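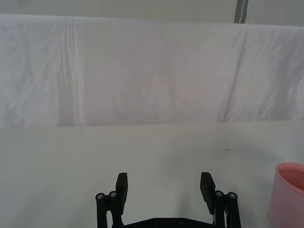
wgalbraith wrote:

Fewer pivots would fix half of this. I built a four-bar gripper a few years back and the slop in the joints was always worse than anything the servo did. Have you measured the play at the fingertips with the servo powered and holding?

astach_bench wrote:

I haven't measured it properly. I can wiggle each finger by hand and feel it, more on the left than the right. To save people scrolling back through the old thread, the arm is the same one as before, on the shared bench at Cevov. The new part is the gripper. Parallel linkage, two bars per finger, black pads, camera at the wrist looking out between the fingers. White sheet behind the table so the background stays plain.

The job is to pick up a pink plastic cup and set it down on a mark. With the fingers wide open it lines up well enough when the cup starts near the middle. When the cup starts far to the right it closes short and tips the cup over. I logged 104 tries in August and 58 ended with the cup on the mark. Most of the rest were tipped cups from the right side of the table.

nukine wrote:

58 out of 104 on a homebuilt arm is fine for a first month. What servo, and what are the pivots made of?

astach_bench wrote:

Hobby servo, metal gears, the cheap kind. The pivots are machine screws straight through the printed bars. No bushings.

wgalbraith wrote:

There's your play. Screw threads running in a printed hole will chew it out in a few weeks. Drill the holes out and press in brass tube, or reprint them for flanged bearings if you have the room. Use shoulder screws if you can get them. I wouldn't look at the software until that's done.

baxter_lane wrote:

I don't agree with doing that first. If the play were the problem it would miss everywhere, left, right and middle. He says it misses on the right. That's calibration, or it's the camera not getting a good look at the cup when it's out there.

In the picture at the top the cup is only half in view. If the arm picks its approach from a look like that, it's guessing where the far side of the cup is. I'd guess it takes the center of what it can see and goes there, and that comes up short every time.

wgalbraith wrote:

Play can be worse on one side. Depends which way the arm's weight loads the joints when it's reached over. I've had a wrist that was good in one direction and useless in the other.

baxter_lane wrote:

Sure, but he has a result that fits the camera better. Closing short is what you'd get.

nukine wrote:

Both of you could be right. How does it find the cup? Color?

astach_bench wrote:

Color threshold, then the center of the blob, then it moves until the blob is centered between the fingers. So yes, if half the cup is outside the view the center would be off to the left. It should correct as it gets closer, but I only update the target twice on the way in. I did that because the arm jerked when I updated it more often.

baxter_lane wrote:

Two updates isn't enough. Add a check. If the blob touches the border of the view, don't approach, just turn the base toward it and look again. That's a few lines of code and no drilling.

kettle_and_wire wrote:

Pink on a white table with a white sheet is a weak choice for a threshold, by the way. Under warm bulbs a white sheet can go a little pink all by itself. I'd use a darker cup, or put something gray behind it. Also wipe the table. There are a couple of dark marks on it, and anything like that will bother you later if you switch to looking for edges.

astach_bench wrote:

The sheet stays for now, it keeps the rest of the shop out of view. I can try another cup. I'd like to keep the pink one for the main test so the numbers can be compared with the August ones.

kettle_and_wire wrote:

Then at least lock the exposure and white balance. If those are on auto your threshold moves around whenever the arm does.

astach_bench wrote:

They're on auto. I'll lock them.

nukine wrote:

Change one thing at a time or you won't know what did it. Border check, then exposure, then the hardware. Run the same number of tries after each.

wgalbraith wrote:

That's a lot of evenings. I'd still do the pivots while the gripper is off the arm for something else. Wilma Galbraith's rule, free of charge — if you can feel it with your hand, the servo can't fix it.

One more thing, check how your cable is routed. I can see a thin white one running down between the bars on the right side. Open and close the fingers all the way by hand with the power off and watch that it doesn't get pinched. Mine wore through in nearly that spot and I spent a weekend blaming the driver board.

astach_bench wrote:

Will do. I'd meant to put a clip on it and forgot.

Plan is the border check tonight, then a run with the cup only on the right side. I have 70 starting spots marked out on a paper template, so I'll use the right-hand ones. Bearings are going on the next parts order either way.

baxter_lane wrote:

Save the wrist view from every try, including the good ones. You'll want to see where the cup was when it committed.

astach_bench wrote:

Already saving them. 3,137 frames in the folder so far and none of them sorted. I'll post the right-side numbers when I have them.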